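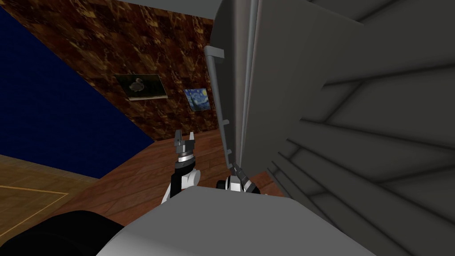 Primo Farina me escribió que el gasto de la nevera no está en el motor, está en la goma de la puerta, y que antes de cambiar de aparato probara con un billete. Se cierra la puerta con el billete dentro y se tira. Si sale sin resistencia, la goma ya no aprieta.

Lo hice en la nuestra, una Bekus que venía con el piso, y por la parte de abajo salía solo. Llevaba todo el verano apuntando los kilovatios en una libreta y no se me había ocurrido mirar ahí. La goma de repuesto me costó 133 coronas en una tienda de Plalholm. Una nevera nueva de la misma altura pasaba de 3000.
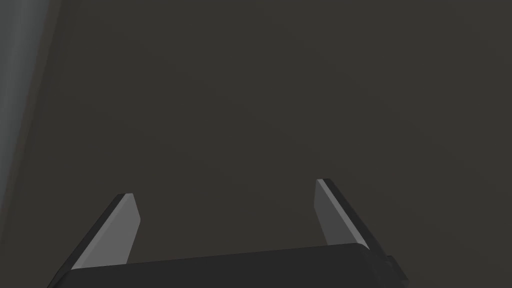 Superficie oscura y lisa, de cerca.

Cambiarla es fácil pero lento. La goma viene doblada en la caja y hay que dejarla un rato en agua caliente para que recupere la forma. Luego se encaja en la ranura empezando por las esquinas. Yo empecé por un lado y tuve que sacarla entera. 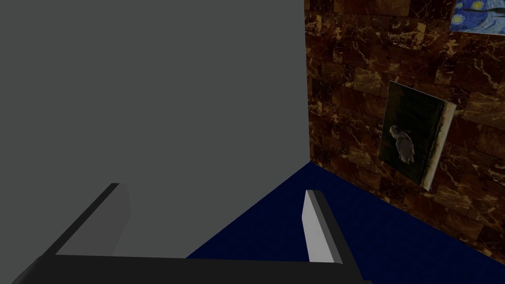
Panel gris y azulejo marrón veteado.

También bajé el termostato del cinco al tres, quité la escarcha y separé el aparato de la pared lo que pedía el manual. Liliana dice que la leche le dura lo mismo que antes. A mí me parece que las verduras aguantan algo más, pero no lo he medido.

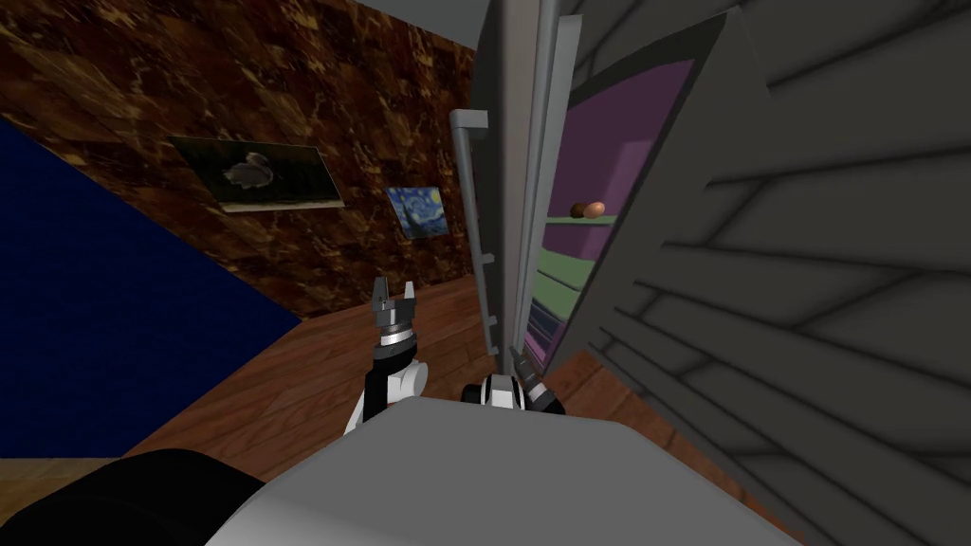
Lo siguiente es ordenar por fechas lo que guardamos dentro. Tiramos demasiada comida, sobre todo yogures y restos en táper que acaban al fondo. Voy a dejar la balda de arriba para lo que haya que comer primero y apuntaré lo que se tire hasta finales de septiembre.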